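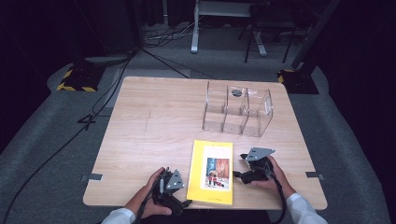

Comment from the other bench, left in the margin of my last entry: a divider with three slots is plenty for paperbacks, just fill each one and they stay up. My answer is still that this only works for somebody with full slots. We don't have full slots. We have a few thin books and a lot of air.

October, afternoon

Carried on with the desk organizer question. The clear acrylic one is on the light wood table, back right, with the yellow paperback in front as the test book. Three open compartments, see-through panels. I'll grant that it looks tidy. I'm less sure it holds anything tidy.

The Griltach sheet says it "keeps every title upright." Every title of what thickness? A 300-page hardcover will stand up in a shoebox. My worry is the thin paperback standing alone, and the sheet says nothing on that.

Things to settle before we order 24 of these for the reading room:

Lean. Stand one paperback by itself in the middle compartment and leave it overnight. Check the cover for a curl in the morning. Then the same with two books, then with a compartment packed tight.

Getting a book out. A snug slot is nice until you want the book back. Try it from the front and from above, and watch whether the organizer slides on the wood. If it does, I want rubber feet on it before anybody calls it finished.

Glare. The panel edges catch the light as bright lines. Pretty, but can you read a spine through that from a chair? Try it under the ceiling lights and again by the window.

Scratches. Reddy claims its acrylic wipes clean with a dry cloth. I have heard that before, about the Drako trays, and those were cloudy in 2 months.

The Liro wire rack stays on the list. It's ugly and it's roughly half the price.

Also, pencil-like marks on the left half of the tabletop. Try an eraser on them before reaching for the spray.

No order goes in until the overnight lean check is written up on the next page.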